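Section 3: Setting Up Your Packing Station

Welcome back! If you have worked through Section 2, your Memon label printer is out of its wrapping, plugged in and talking to your computer, and you are probably itching to send your first parcel. We know the feeling. Before you do, please spend a little time getting the table around the printer in order, as a comfortable station will save you a good deal of grumbling later on (and your back will thank you, too).

Choosing and covering the table

1. Pick a table that stands level and doesn't wobble when you lean on it. The printer is a light thing and will creep along a shaky top while it feeds.

2. Wipe the top clean and let it dry all the way.

3. Lay a cloth or mat over the table. Any plain color will do. Our shop in Trindmont has gone with green for years, mostly out of habit, but please suit yourself.

4. Smooth the cloth from the middle outward and fasten it at the far edge with clips. A few soft creases are nothing to worry about. 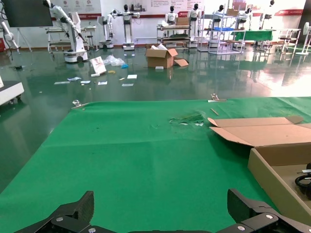 Fig. 3-1. Green cloth held at the far edge with two small metal clips.

Note: Keep the cloth well away from the printer's feed slot. If a corner gets drawn in, switch off the printer, open the top cover and ease the cloth out backward. Never pull it forward through the rollers.

Placing the printer

5. Set the printer on whichever side you don't write with, so your good hand stays free for tape and pens.

6. Run the power cord behind the table and down the back leg. We include two cord ties in the small bag with the warranty card, and most people forget they are in there, so do have a look!

7. Leave a hand's width of open space behind the printer for the label roll to turn.

Caution: Do not put the printer on top of a stack of boxes, however sturdy the stack seems. The cutter gives a little kick at the end of every label, and sooner or later the whole thing will slide.

Getting your boxes ready

8. Fold up a few boxes of each size you use before you start printing. It is much nicer to have them waiting with the lids open than to be folding with one hand and holding a label by its corner with the other.

9. Check that each lid closes without a fight. If it bulges, move up a size. Our Murkeck mailers close with a tab at the front and need only one strip of tape.

10. Press the label onto the largest flat face, starting at one short edge and rubbing across with your palm. Keep it off the folds and seams, where scanners have trouble reading it.
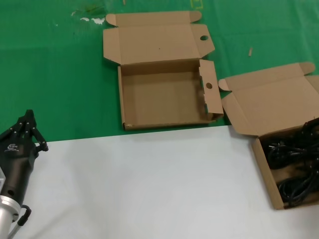 Can I reuse a box that already has an old label on it?
Cover the old label completely with plain paper or a blank label before you stick on the new one, and black out any leftover barcodes with a marker.

Printing a test label

11. Hold the feed button until the light blinks green, then let go. The test label shows the firmware number, which should read 167 or higher.

12. If the print is faint on one side, open the cover, reseat the roll and press down on both ends of the print head until you hear a click.

13. If it is still faint, look up code 3168 in the troubleshooting table at the back of this guide and follow the cleaning steps there.

Replacement rolls and cord ties can be ordered from our Iltorthorpe parts counter, using the order form in Section 8.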